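Mokenell round table, white, extending: review
2 May 2020

We bought the Mokenell to replace a pine table that had gone wobbly after years of moves. It came from Treloar in two boxes and took the pair of us most of an evening to put together. The instructions are drawings only and step 5 shows the leg brackets upside down, so look at the parts before you tighten anything.

The top is the good bit. It is smooth, matt and easy to wipe. Tea comes off with a damp cloth, and so did felt pen, though that needed a bit of washing-up liquid. Masking tape peels away cleanly if you don't leave it on for weeks.

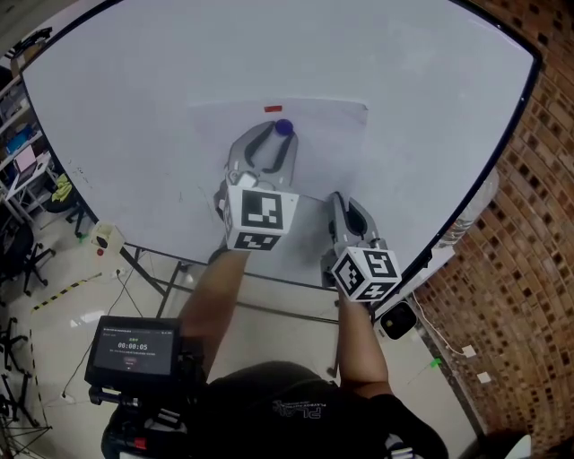
The legs are less impressive. They screw into metal plates and work slightly loose with use. I have tightened ours twice since August. Flivex sell a similar table with bolted legs for £40 more, and if I were buying again I would probably pay it. We also looked at one by Pultar, but the shop floor model had a chipped rim and that put us off.

Extended, it seats six adults, with one person straddling a leg. The spare leaf lives behind the wardrobe as there is nowhere under the top to store it. The runners were stiff at first and are fine now.

Delivery was free as we spent over £100. The driver would only bring it as far as the front door, and the larger box is heavy.

Four stars out of five. Good surface, sensible size, legs need watching. Spare leg plates can be ordered from Treloar by phone but are not listed on the website.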